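The ferry to Zamitz left at ten past six and Kaiwen Xiao missed it by the length of the parking lot. He stood at the chain with his bag and watched it go. The man in the ticket booth told him the next one was at nine-thirty, if the fog stayed off.

"There's a diner," the man said. "Heffernan's. It's up the hill."

Kaiwen walked up the hill. He had a letter in his coat from a lawyer in Prukska, and the letter said that his aunt's house on the island was his if he signed for it by the end of August. The house had been closed up for years. The lawyer had listed the taxes owed, which came to $1,273, and had put in a key taped to a card.

He took a booth by the window and ordered soup. The only other customer was a woman in a rain jacket doing a crossword. After a while she looked over at the key, which he had set on the table.

"That's a Bumeo Road key," she said. "They all had the same locksmith."

"Number 145," he said.

She put down her pencil. Her name was Zhuoran Li, and she had lived at 147 until she was sixteen.

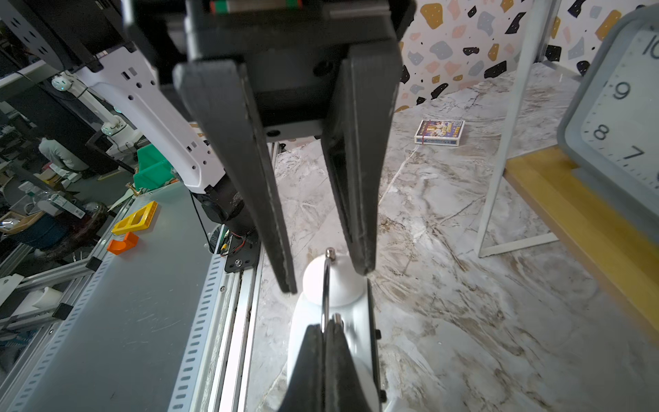

"Your aunt taught me to swim," she said. "Off the rocks, in May. I thought I'd die."

"I only met her twice."

"Well, she talked about you. She had your school picture in the hall."

Kaiwen didn't know what to say to that. He remembered a tall woman at his father's funeral who had shaken his hand and left before the food. His mother had never said why the two sides of the family quit speaking, and by the time he was old enough to ask, she was sick, and he let it go.

"I was going to sell it," he said.

"Most people do." Zhuoran folded the newspaper. "The roof was bad even then. But the back porch gets the sun until late."

The soup came. She moved over to his booth without asking and told him about the well, the neighbor's goats, and the winter the power was out so long that his aunt cooked for the whole road on a wood stove. He asked her to tell him the part about the stove again.

At nine the fog was still out past the breakwater. They walked down the hill together, and the man in the booth sold Kaiwen his ticket.

"Round trip?" the man asked.

Kaiwen looked at the boat coming in -- it had its lights on already -- and felt in his pocket for the key.

"One way," he said. "I'll get the other one over there."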